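I got to Leonie Marti's place at ten on a Saturday morning and she already had flour up to both elbows, which I took as a good sign. She bakes bread for a living, sort of. It's a subscription, so people in the village pay at the start of the month and pick up a loaf twice a week from a cupboard by her gate. I'd been on her waiting list since July and in the end I just wrote and asked if I could come and talk to her instead.

"You could have said you wanted to skip the queue," she said, and put the kettle on.

She didn't start out baking. She spent years doing the wages for a carpet firm called Tidard, up on the ring road, and she says she liked it more than people expect. "I like sums. I like it when the column comes out. Bread's the same, it's all percentages, only you get to eat it." She got her first starter from a neighbour who was moving house and couldn't face packing it. It's still going, it lives in an old pickle jar and it's called Plikara. I asked where the name came from and she said her daughter made it up when she was four and wouldn't explain then either.

What I really wanted to know about was the rye. If you've had it you'll know the one I mean — dark, a bit sour, nearly black at the crust, keeps for a week if you let it. She makes it with flour from a mill called Aigner and has tried twice to switch to something cheaper. "Both times I had people at the gate. Very polite people! But at the gate."

The loaves go in at 283 degrees, because that's as far as her oven will go before it starts to sulk. The book she learned from says 300 and she used to lie awake over it. Now she puts a tray of hot water in the bottom, turns the oven down after the first ten minutes and leaves them alone. "The worst thing you can do is open the door to look. I still do it. I'm telling you not to."

We talked a lot about money, which I hadn't planned. She has 40 subscribers and she won't take more. I said surely she could, with a list as long as hers, and she gave me the look of somebody who has had this conversation with her bank. There was a café in town, the Zuvemeck, that wanted her to supply all their sandwich bread, and she did it for one winter. "I was up at two every morning making white tin loaves. Nothing wrong with a white tin loaf. But I stopped eating my own bread, I was buying crackers." She handed in her notice in the spring and slept, she says, for most of a week.

So what's a good week now? Two bakes, the big one and the little one, and a day in between for the accounts and the garden. She's in bed by nine before a bake. Her husband does the deliveries for the people who can't get to the gate, and he's banned from the kitchen after dark since he once moved the scales.

I asked for advice for people like me, whose sourdough comes out like a doorstop. She wanted to know how warm my kitchen was and I had to admit I had no idea. "Well, find out," she said. "It's nearly always that. You're following somebody else's timings in somebody else's kitchen." She also thinks most of us give up on kneading far too early and then add flour to make up for it. She stuck her hand in the bowl and let me do the same — it was wetter than any dough I've ever dared to make, and quite alarming to touch.

Before I left she cut me the end of a loaf from the day before and we ate it standing up with too much butter. I asked if she ever gets fed up with it. She chewed for a while. "With the washing up," she said. "And with people asking if it's gluten free."

She let me take a rye home, and she's moved me precisely nowhere on the list. There are 163 names on it and I'm still somewhere in the middle. My own kitchen, by the way, is 17 degrees. I've moved the jar next to the boiler and I'm having another go this weekend.
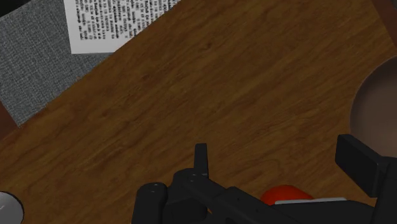
Warm brown wood, with a corner of grey weave.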